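Clellow Community Boards > Home and Workspace > Fake plants on the front counter: yes or no

tranderau_tom
We moved the studio into the old showroom in August and somebody (my business partner) has opinions about greenery. She wants artificial flowers on the counter. I want a counter. The place is white walls, gray floor, gray counter, and I like it that way. Talk me out of it or talk her out of it, I don't mind which.

hetero_hank
Grew up with fake flowers in every room. They do one thing, collect dust, and they are very good at it. Get a real pothos. You can't kill it.

mossgarden30
You can kill a pothos. I have killed four.

hetero_hank
How? What are you doing to them?

mossgarden30
Watering them, then feeling bad and watering them again.

Fung-ping Lam
I ran a front desk for years and I'm with the partner. An all-gray room makes people lower their voices like they've come about a loan. One spot of color fixes it. Pink is fine. Yellow looks like a gas station. Keep it low enough that you can see who you're talking to.

renaud_r
Disagree with Fung-ping. Color is what the walls are for. Paint one and skip the dust. I paid 595 for a painter and it took him a morning, most of which was lunch.

tranderau_tom
The walls have a balcony over half of them, and I'm not the one going up a ladder. Also, she bought the flowers while this thread was going. So that's the democratic process for you.

hetero_hank
Does the pot have a word on it? There's always a word on it.

tranderau_tom
It says "Life."

hetero_hank
Of course it does. On a plant that has never had one.

tranderau_tom
Right end of the counter, boxes stacked behind it:
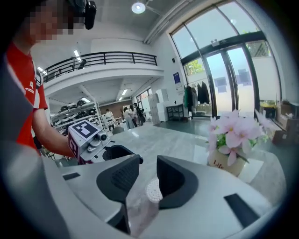

Reply 14 of 17

mossgarden30
I like them! The cream pot is nice and the pink does a lot in all that white. Nearly 500 posts on this board and I have never once sided with the fake plant before.

renaud_r
Flowers are okay. I'd be more worried about the cardboard boxes along the wall. You could put a whole florist on that counter and my eye would still go straight to the cardboard.

Fung-ping Lam
Agree on the boxes. Get them onto shelves or out the door before you decide anything about the pot. For dust, use a hair dryer on the cool setting or a soft paintbrush – skip the spray cleaner, it left mine sticky and then they held on to everything.

tranderau_tom
The boxes are mine. I have been asked not to bring up the flowers again until they're gone.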